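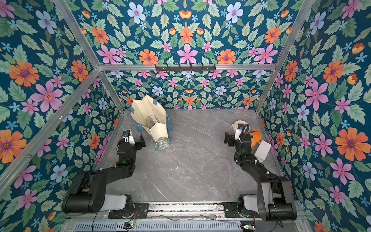
Lesezeit: 4 Minuten

Prüfliste Wandflächen, Profile, Haken und Boden
Musterkabine mit Tapete »Flovura«, Standort Nundale
Turnus: halbjährlich, diesmal November
Geprüft: Dardo Garrido
Gegengelesen und mit Bemerkungen versehen: Maureen Kettle

Bewertung: i. O. = in Ordnung, B = beobachten, M = Mangel, n. g. = nicht geprüft. Bitte keine Smileys mehr eintragen. Das Ablagesystem kennt sie nicht und legt die ganze Liste dann unter »Sonstiges« ab, wo auch die vom Frühjahr liegt.

1. Wandbelag

1.1 Bahnen haften vollflächig: i. O.
Mit dem Handrücken abgestrichen, alle drei Wände. Keine Blasen. Wer bei diesem Muster Blasen mit dem Auge sucht, findet nach zehn Minuten überall welche, auch auf dem Heimweg.

1.2 Rapport an den Stößen: B
Orange Blüte trifft orange Blüte, mit einem Versatz, den man erst sieht, wenn man ihn einmal gesehen hat. Ich habe ihn jetzt gesehen. Bemerkung Kettle: Toleranz eingehalten, Herr Garrido möge sich ablenken.

1.3 Farbechtheit: i. O.
Dunkles Petrol im Grund, gegen das Rückstellmuster gehalten, kein Unterschied. Auch die hellblauen Blüten sind noch hellblau. Bei der Vorgängertapete waren sie zuletzt beige, und das Beige war auch nicht mehr, was es mal war.

1.4 Flecken, Abrieb: i. O., mit Vorbehalt
Auf dem Muster ließe sich ein halber Teller Linsensuppe unterbringen, ohne dass es jemandem auffällt. Das ist ein Verkaufsargument und für die Prüfung eine Zumutung. Ich habe mit Streiflicht gearbeitet und nichts gefunden. Zwei verdächtige Stellen waren Blütenmitten.

1.5 Brandverhalten, Nachweis liegt vor: M
Der Nachweis im Ordner gehört zur Tapete »Caruso«, Artikel 351. Verklebt ist Flovura, Artikel 440. Beide haben Blumen, damit enden die Gemeinsamkeiten. Bemerkung Kettle: Nachweis bei Vustbridge angefordert, man hat mir zunächst einen Katalog geschickt.

2. Aluminiumprofile

2.1 Verschraubung der Pfosten: i. O.
Alle mit dem Drehmomentschlüssel nachgezogen. Der Schlüssel hängt wieder an seinem Platz, ich bitte darum, das als Ereignis zu würdigen.

2.2 Querprofil, Sitz und Durchbiegung: i. O.
Länge laut Zeichnung 2000 mm, nachgemessen 2000 mm. Ich habe zweimal gemessen, weil mir das noch nie passiert ist.

2.3 Scharfe Kanten, Grate: B
Ein Grat am linken Pfosten, hintere Seite. Gefunden mit dem Ärmel. Wird gefeilt, der Ärmel wird nicht ersetzt (Bemerkung Kettle: korrekt).

2.4 Abschlussleisten zwischen Wand und Boden: i. O.
Liegen an. Die Fuge ist sauber ausgesaugt worden, von wem, ließ sich nicht ermitteln. Danke jedenfalls.

3. Hakenleiste unter dem Querprofil

3.1 Befestigung: i. O.
Sitzt mittig und fest. Zugprobe nach Blatt 58 bestanden.

3.2 Haken vollzählig, nicht verbogen: i. O.
Keiner verbogen. Schwarz sind sie auch noch alle, der Lack hält besser, als der Preis vermuten ließ.

3.3 Keine Fremdgegenstände: i. O.
Leer. Im Frühjahr hingen hier ein Regenschirm, ein Schlüsselbund und eine Brezel. Der Schlüsselbund wurde abgeholt.

3.4 Lastangabe angebracht: M
Es fehlt das Schild mit der zulässigen Belastung. Bemerkung Kettle: Das Schild existiert, es liegt in meiner Schublade, es sollte an die Leiste geklebt werden, sobald jemand den Kleber findet. Der Kleber liegt vermutlich auch in meiner Schublade.

4. Boden

4.1 Ebenheit: i. O.
Richtlatte angelegt, kein Licht darunter.

4.2 Oberfläche, graues Marmormuster: i. O.
Keine Risse, nur gedruckte. Vom Besucher, der letztes Mal einen gemeldet hat, liegt inzwischen eine Entschuldigung vor.

4.3 Rutschhemmung: n. g.
Prüfgerät verliehen. An wen, steht auf einem Zettel, und der Zettel lag beim Prüfgerät.

4.4 Reinigungsmittel geeignet: B
Der Essigreiniger ist noch da. Für Aluminium bitte das neutrale Mittel nehmen, das mit dem langweiligen Etikett. Der Essigreiniger kommt in die Teeküche, dort ist er am Wasserkocher seit Monaten überfällig.

5. Offene Punkte

Brandnachweis Flovura ablegen, Blatt von Caruso entfernen: Kettle
Grat feilen: Garrido
Lastschild ankleben: Kettle, Kleber ebenfalls Kettle
Rutschhemmung nachprüfen: Garrido, sobald das Gerät wieder auftaucht
Essigreiniger umziehen: wer als Nächstes Tee kocht

Gesamtergebnis: Nutzung freigegeben, die beiden Mängel vor der nächsten Prüfung abstellen. Bis das Lastschild klebt, bleibt die Hakenleiste unbehängt. Brezeln sind eingeschlossen.

Nachtrag Kettle, 16:40 Uhr: Kleber gefunden. Eingetrocknet. Neuer ist bestellt.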